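Casual Tasting Panel Members, Pidora Coffee and Tea

Pidora is looking for people to join its tasting panel from March. You don't need any background in food or hospitality. You do need a reliable sense of smell and the patience to fill in a form properly.

Sessions run for 90 minutes in the late morning. Panel members taste small serves of coffee and tea, score each one for aroma, bitterness and aftertaste, and write a short comment. There is a break halfway through, with water and plain crackers.

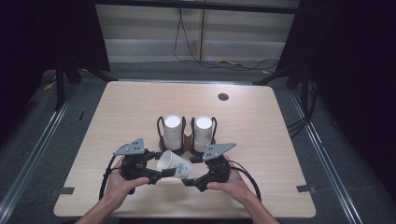
Danuta Jakubowski found the scoring slow going at first and told us it took her four sessions to stop writing "nice" in the comments box. She would like new people to know that strong perfume and mints are out on the morning of a session, and that the organisers do check.

You must be 18 or over, a non-smoker, and able to attend at least four sessions. People who are pregnant or sensitive to caffeine should not apply.

Payment is $690 for the full series, paid by bank transfer after the last session. Parking is free behind the Ostrowski building on the Ledus Street side.

To apply, send your name, phone number and a few lines about what you usually drink to Przemysław Szewczyk, Panel Coordinator. Please list any food allergies. A résumé is not required. Shortlisted applicants will be asked in for a short smell and taste test.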